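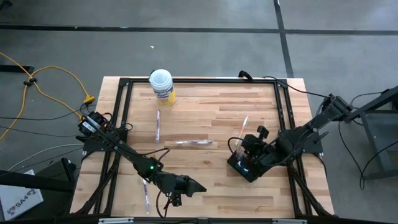 Fixed camera view, both arms on the rails, four wrapped items that look like toothbrushes on the table.

Subject: Re: [torvik-users] grasp proposals jump on shiny packaging

Hello all,

thank you for the quick answers. I reply to the main points below.

> Which version of Torvik is this, and do you run the segmentation on
> every image or only before the plan starts? We saw something similar
> with bags of screws. The mask was good, but the depth inside the mask
> was full of holes, and the grasp center moved to wherever some points
> were left. Please also tell us if both arms share one planning scene.

It is the July build, without patches. Segmentation runs on every image, but the planner takes a new target only when the arm is idle.

You were right about the depth. I saved the points for the brush near the center, the purple and white one, and 46 percent of the pixels in the mask have no valid depth. For the Lysol container at the back the mask is almost full, so I do not suspect the calibration anymore. The plastic wrapping gives reflections, and the center then moves by around 31 mm between two images.

What I tried until now:

1. Median over the last 4 images. Better, but the angle of the brush still flips.
2. Taking the long axis from the 2D mask and the height from the table plane. This is stable for all brushes, also for the diagonal one at the right arm.
3. The hole filling filter in Plurnora. It made the brush melt into the wood, so I turned it off.

I would like to keep number 2. My problem is that the grasp node in Torvik wants a full point cloud and refuses a pose which comes from outside. Is there a parameter for this, or must I write my own node?

About the planning scene: yes, it is shared. The left arm waits with closed gripper until the right one releases the lock.

Best regards from Florkdale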